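Plostenow Taproom and Brewhouse
Progress report on the Greener Pubs grant, second period
Prepared for Aurélien Tessier, program officer

Dear Aurélien,

Thank you again for the long phone call in November, and for being so patient while we hunted for the water bills. You asked for something a bit fuller than last time, so I have let myself run on, and I hope you'll read it with a cup of something nice beside you.

When we last wrote, the rinse water system at the brewhouse was still mostly a drawing and a stack of pipe. I'm very happy to say it is in. The second tank arrived in good shape, the fitters got it through the side door with very little to spare (we had to take the door off, and then the frame, and the frame has only just gone back), and since then the last rinse from the kegs has been going back around to do the first rinse on the next lot. It sounds like such a small thing when I write it down! But our head brewer had been wanting to do it for years, and she has been walking visitors past that tank as if it were a new baby.

On the numbers, we have 334 kegs washed through the new system so far. I'd hoped to give you a clean before and after figure for the water, and I can't yet, because the meter on the old line was also feeding the yard tap and the ice machine. We have put a separate meter on the wash line now, so from here on the readings will mean something, and the next report will have them month by month. I'd sooner send you a late figure than one I had to guess at.

Spent grain

This is the part of the project that has changed most from the plan. You'll remember we meant to send all of it to the farm at Grosunau. They still take the bulk of it, and their cows are still very keen, but they can only collect early in the morning and in warm weather the grain won't wait for them. After a couple of afternoons in the summer that I would prefer not to smell again, we started looking for a second home for the leftovers. Kutach, the bakery two streets over, now takes 6 buckets a week, dries the grain in their ovens as they cool down, and mills it into a dark, nutty flour. We buy some of it back as crackers and as the pizza base on our weeknight menu. The pizza base took a few tries. The early ones were very worthy and quite hard to chew, and our regulars were kind about it, but not so kind that they ordered it twice. The present recipe has a good deal more ordinary flour in it and sells well.

Because of this we've spent less than planned on the covered trailer and a little more on lidded buckets and a hand truck. The budget sheet that goes with this report shows the change on the second line. We talked it over with you by phone, but I wanted it in writing as well.

The pubs

Of the four pubs in the project, two have finished their work and two are partway along. The Shin had new door seals on the cellar cooler and had its glasswasher serviced, and the landlord there has become a real convert. He goes around in the evening switching off the bottle fridges that only hold soft drinks and juice, and puts them back on before opening. Our own taproom has done the same, and has changed all the lights over the bar and in the passage to the restrooms. We kept the warm color, after some strong feelings from the darts team.

The other two pubs are slower. One has a cellar with such old wiring that the electrician wants to see to that before he touches the cooler, and he is right to. We have asked the landlord to get a price for the work, which falls outside the grant, and we'll let you know what he decides. The other has changed hands since the spring. The new tenants are interested, and they have read the whole folder, but they opened at the busiest time of year and it didn't seem fair to press them. We have agreed to sit down together once the holiday crowds thin out.

Getting people involved

We held two open evenings at the brewhouse and had about 40 people at the first. The second was smaller, thanks to some truly awful rain, but the talk was better for it and went on until we had to start stacking chairs around people. A good number of the ideas on the suggestion cards concerned drip trays and beer mats. Several asked for a refill discount for anyone who brings their own jug, and we've started that on the two house beers. A retired plumber in the group also spotted that our hot water pipe ran a long way along an outside wall with no lagging on it. It has lagging now, and he has a pint on us whenever he likes.

Staff training has gone well too. Everyone who works behind the bar has had the short session on line cleaning, closing down at night and switching things off properly, and we have written it all on one sheet that hangs by the cellar door. New starters get it in their first week. 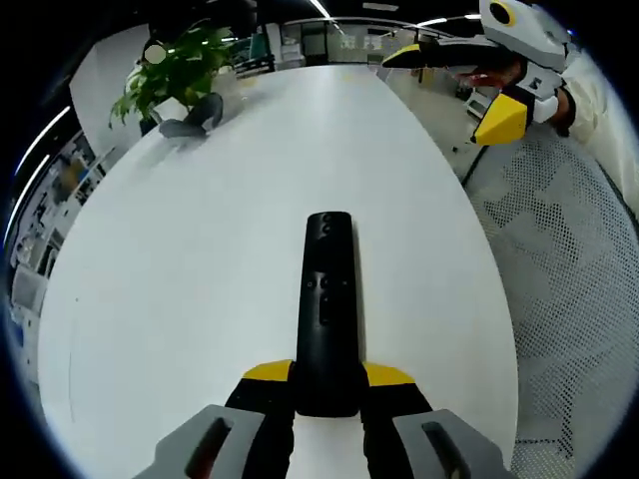

Remote control on the white table.

What comes next

Before the next report we plan to take a full run of readings from the new wash line meter, finish the cooler work at the third pub if the wiring allows, and get the new tenants at the fourth started on their fridges and lights. We'd also like to try a small heat recovery coil on the brewhouse copper. It was in the original application as a "maybe," and there is enough left in the equipment line to cover the coil, though not the fitting. Would you let me know whether the fitting could come out of the contingency? If it can't, we will hold it over until our own funds allow.

The receipts are in the folder in the same order as the budget sheet, apart from the one for the meter, which the supplier has promised to send again. I'll forward it as soon as I have it.

You're very welcome to come and see the tank for yourself. Mornings are best if you'd like to watch kegs being washed, and late afternoons are best if you would rather try the crackers.

With warm thanks from all of us at Plostenow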